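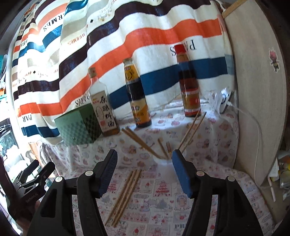

Kitchen table automation gets a July date

Delia Enache and Kanako Uchida are building a chopstick sorter at home, a job humans have managed for centuries by grabbing a handful. Clurnen, as they call it, has eaten 320 dollars and 2 motors. Chopsticks roll, cross and hide behind one another, which suits them fine and the software less so.
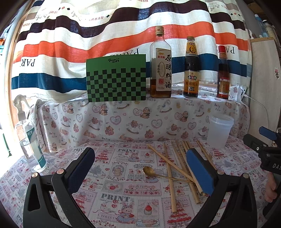

Will it handle forks too?
Forks come later, once the chopsticks behave.

Enache wants 200 clean pickups in a row before the July open night at the Warnimell workshop. The record is 3.

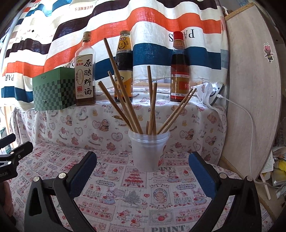
Chopsticks in the cup, with the sauces behind.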